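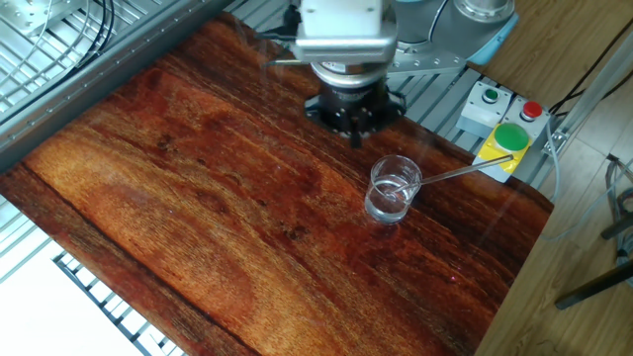 Home Forums Surfaces & Finishes Glassware Members Log in

We use cookies to keep you signed in and remember your preferences. Accept Manage

Metal rod in a glass beaker, on a glossy top – am I asking for trouble?

1238 views 41 shares

tansy_b
I've ended up with two questions tangled together, so bear with me. I've got a little glass beaker and a thin metal stirring rod that I leave standing in it between jobs, and it all lives on a big shiny wood-grain table top, reddish brown with lots of orange swirl. I love that top, I really do, but it shows everything! Every fingerprint, every drip, every streak where I've wiped it in a hurry on a Monday morning.

So, first, does a metal rod scratch or weaken the glass if you leave it leaning in there? And second, what are people putting under a beaker on a gloss surface? I had a cork mat for a while but it went soggy and left a brown ring that took me ages to shift.

Keir Halliday
Get a glass rod. They cost next to nothing and you can stop worrying. Metal on glass makes tiny scratches at the bottom where you stir, and a scratched beaker is one that goes when you put hot water in it. I've had one drop its whole base into the sink.

pondweed
I'd argue with that a bit. I've used a metal rod in the same beakers for years and never lost one to it. I've lost plenty to the draining rack. A glass rod snaps the first time it rolls off the table, and then you're hunting for splinters on your knees. If you're only stirring water and a bit of something dissolved in it, metal is fine. Just don't bang it about.

Keir Halliday
Rolling off the table is a table problem. Lay it in a dish.

pondweed
Or leave it in the beaker, like tansy does already :)

tansy_b
Ha, well, I do lay it down sometimes and then I get a drip line across the top, which is why it went in the beaker to begin with. I only ever have plain water in there when it's standing, and I don't fill it far. My bigger worry is tipping. It's a small beaker and the rod is long enough to stick out well past the rim, so it always looks as if it's about to take the whole lot over. It hasn't yet!

Melquiades Serrano
The rod won't tip it unless you knock the end. Turn it so the long end points away from whichever side you reach from. I'd be more concerned with the top. Is it real veneer with a lacquer on it, or a printed pattern? They want quite different treatment. Lacquer will go cloudy under standing water, and a printed one mostly won't, but the edges lift if water gets in at the joins.

tansy_b
Printed, I'm fairly sure. It came from Radonjić in Durport and the label said Vusta, and that's as much as I know. There's a long dark line in the pattern near the front edge that I spent a good ten minutes trying to clean off when I got it, thinking it was a mark. It's just part of the grain.

You can see the shine on it here anyway, with the beaker standing where it usually does. I even get a white streak of reflection off the glass.
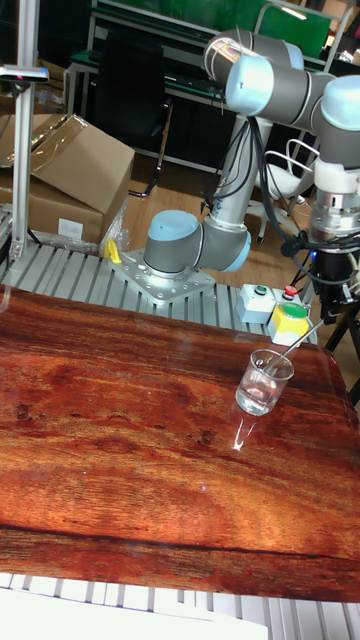

Keir Halliday
Printed tops want a barely damp cloth and then a dry one, straight away, in the same direction as the grain. Polish is what gives you streaks. I used Hirnix on mine all through August and it just built up into a greasy film, and I had to take the lot off again with washing-up liquid.

dorrit77
Can't agree on the Hirnix, sorry. You need a tiny dab, smaller than you think, and a clean cloth. Mine has come up lovely every time. Most people squirt it on like they're icing a cake.

Keir Halliday
I used a tiny dab.

dorrit77
Then your cloth had something on it.

Melquiades Serrano
Can we get back to what goes under the beaker? I use a plain white tile with felt dots stuck to the bottom. Wipes clean, doesn't soak anything up, and it's heavy enough to stay put on gloss. Silicone mats grip better, but I've had a coloured one leave a faint patch on a shiny surface, so I'd go for a clear one or none at all.

pondweed
Tile for me too. Check the felt every now and then though, as grit gets into it and then you've basically made sandpaper.

tansy_b
Ooh, a tile! I've got spares left over from the bathroom. That settles the ring problem, I think. I might try a glass rod as well, only because I'm now going to picture Keir's sink every time I stir (thanks for that). Do they come in a length that suits a small beaker? All the ones I've found look as if they're meant for a 1000 ml one.

Keir Halliday
Yes, look for the short ones and make sure the ends are rounded off. Buy 3, you'll break one.

pondweed
I rest my case.

Reply Share Report Subscribe to this thread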